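Handout 4: Gathering Examples for a Learning System
Course: Robots in Shared Rooms, Skisholm

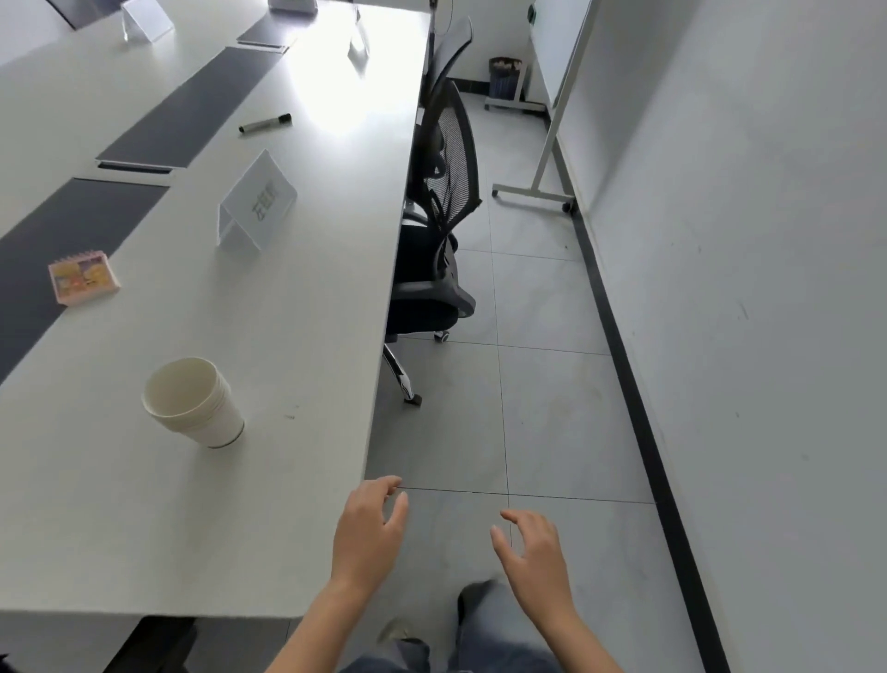
Dineo Tshabalala

February 10, 2022

In the first three handouts we spoke about the model as if the examples were already there. Now we go one step back. Somebody must gather the examples, and most of the mistakes I have seen in student projects were made at this step, before any training started. Please read this handout before the practical, and bring your written task sheet with you.

1. What one example is

For our course, one example is one recording of one task, from the starting position to the finishing position, together with a short sentence that says what the task was. The recording is made from the head, looking forward and down, so that the hands and the work surface are both in view. We call this an episode. An episode without its sentence is not an example, and we do not keep it.

The sentence should be in everyday words. "Stand the paper cups upright" is good. "Tidy up" is too wide, because two people will do two different things and both will be right. In an earlier group Callum Entwistle wrote "fix the table" for a whole afternoon of episodes, and later he could not say himself what was fixed in each one.

2. The room

We use an ordinary meeting room. I am often asked why we do not build a clean table with a plain background. A clean table is easier to learn from, and for a first test it is a fair choice. But the Jelden project wants a system for offices, and offices have chairs, bins, whiteboards and light from the windows.

Look at the white table in the picture on the first page. The stack of paper cups lies on its side near the front of the table, and a black marker lies farther along. The name card holders are clear, and one part of the tabletop has a glare on it. For a person these are small matters. For a learning system, a clear object on a white table is difficult, and a white cup on a white table is also not easy. I want such cases in the collection. What I do not want is a collection where every episode has the same difficult thing in the same place, because then the system can learn the place and forget the object.

So, between episodes, please change the starting positions. Move the cups. Turn a card holder so that it faces another way. Pull the chair out sometimes and leave it in sometimes. Write down what you changed.

3. The hands

Begin each episode with both hands in front of you, in view, with the fingers loose. Hold them still for 2 seconds. The same at the end. This gives us a clear border between one episode and the next, and it makes the cutting of the recordings much faster.

During the task, work at a normal speed. New students move very slowly at the start, as if the table was made of eggs, and after one hour they move too fast. Both are a problem. If you feel that you are becoming quick and careless, stop and let your partner take over.

Keep your head turned to the thing you are doing. It is natural to look away while the hand finishes a movement, and we all do it at home. In the recording it means that the most important moment is missing. Ashley Naylor suggested that we say the name of the object quietly while we reach for it, and in my experience this helps to keep the eyes there.

4. Mistakes during an episode

If you drop something and pick it up again, continue. This is a useful example, and it should be marked "recovered" in the log. If you forget what the task was, or someone walks in and speaks to you, stop and mark it "broken". Do not delete it. We decide about the broken ones together, at the end, and sometimes we find that the first half can be used.

Do not repeat an episode only because it looked clumsy. A collection with no clumsy moments will teach the system nothing about what to do after one.

5. How many

Each pair should bring 100 episodes. In January the group at Blackburn gathered 342 with one task and one table, and their system did very well on that table. When they moved it to another room, it did poorly. I tell this story without any blame, they were honest about it in their report and we learned from it. For our purpose I prefer fewer repetitions and more variety. Please divide your episodes over 4 tasks, in equal parts, and do not do all of one task first. Mix them.

6. The log

The log is a simple table with one line for each episode. The columns are: episode number, task sentence, who did it, what was changed before the start, light (window open or blind down), and result (good, recovered, broken). Fill in the line immediately after the episode. When it is filled in later from memory, the column for changes becomes empty or wrong, and exactly this column we need when the system fails and we want to know why.

The storage program we use is Sirngate. Upload the recordings and the log together, on the same day. Marjorie Ellwood will give you the access, please write to her before the practical and not during it.

7. Privacy

No faces and no private papers should be in the recordings. Before you start, look over the whole table and the whiteboard. A notebook may stay if it is closed. If another person comes into view, stop the episode and ask them whether they agree. If they do not agree, the recording is removed, and this is the one case when you do delete.

8. Exercise for next time

Write four task sentences for the table in the picture. For each one, write also the following:

- the starting position of the objects
- the finishing position, so clear that your partner can judge it without asking you
- two things you will change between the episodes
- one way in which the task can go wrong, and what the hands should do then

Exchange the sheet with another pair and try to follow theirs exactly, word by word. Ryan Entwistle will collect the corrected sheets at the start of the practical.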